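Learning to Put Things Back

The robot at Zetier has never been inside a gym, and it has never been told what a dumbbell is for. What it has is hours and hours of people tidying up after their workouts, recorded from the wearer's own point of view, and from that it's learning to do the same job with arms nothing like theirs.

I love this idea, and I loved it more after an afternoon with Lina Bataineh, who leads the project. For years the usual way to teach a robot arm was to steer it by hand through a task, over and over, with an operator holding the controls. It works, but it's slow going, and it ties every lesson to one machine in one room. Bataineh's group wanted lessons from anywhere a person might bend down and pick something up. So they built Sunden, a method that starts with plain head-camera video and asks two questions of every moment: where are the hands, and what are they about to do?

The second question is the fun one. Most earlier systems paid attention from the instant of contact, when fingers close around an object. Sunden cares just as much about the approach, that half second when the hands are hovering and the fingers have started to curl. "People shape their hands before they touch anything," Bataineh told me. "All that planning is sitting right there on the video, for free, and we used to throw it away!" 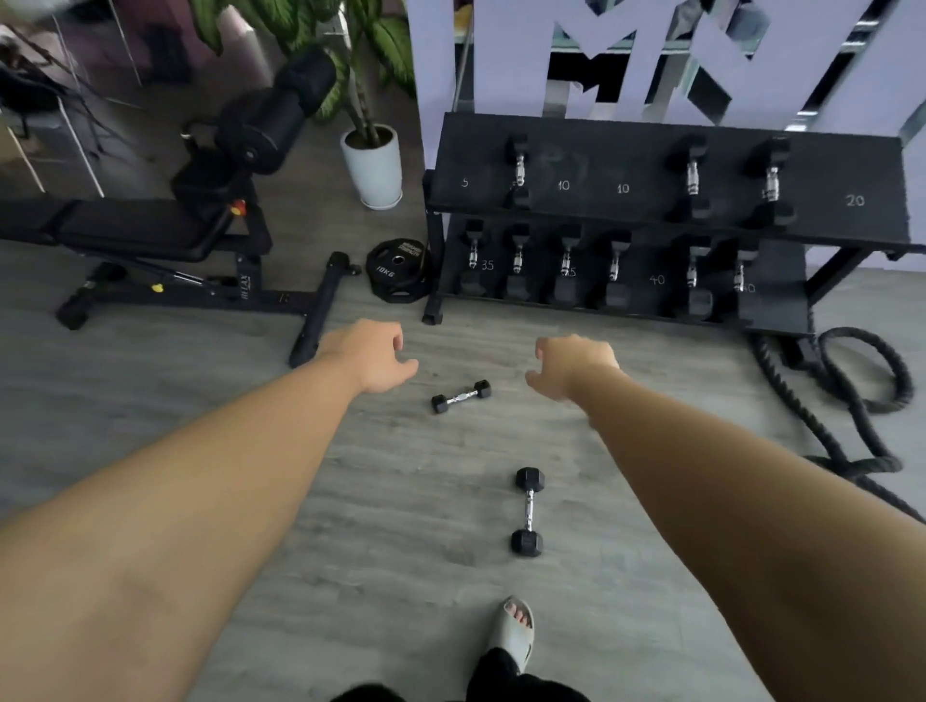
Hands over a pair of hex dumbbells, seen from head height. Sunden learns from the approach as well as the grasp.

Gyms turned out to be a wonderful place to test this. Dumbbells are rigid, they come in families that look alike, and they have one sensible place to grab. They also have a home to go back to, so a finished job is easy to check. And the clutter is real: benches, plates, ropes and houseplants all crowd into view, and the software has to work out which of them matter right now (usually very few).

The training set holds 2,196 clips. Usha Bhat, who wrote the part of the system that turns human motion into robot motion, says the hard bit was deciding what to leave out. A person has five fingers and a wrist that goes almost anywhere; the Semaan arm in their lab has a two-finger gripper and strong opinions about its elbow. Copying a hand joint by joint got them nowhere. Bhat's version keeps the path of the palm, the direction the hand is facing and the moment it closes, and lets the robot sort out the rest for itself.

The results came in November. Over 400 trials with light weights, the arm trained with approach footage missed its first grab half as often as the one trained on contact alone. Bhat reran the whole thing with the lab lights turned down, sure she'd find a catch, and the gap held.

Heavy weights are another story. Video carries no sense of effort, and the arm goes after a big dumbbell with the same breezy confidence as a small one. The group is now trying 3 kinds of wrist sensor, and a partner lab at Stelitz is lending them a sturdier arm for the winter.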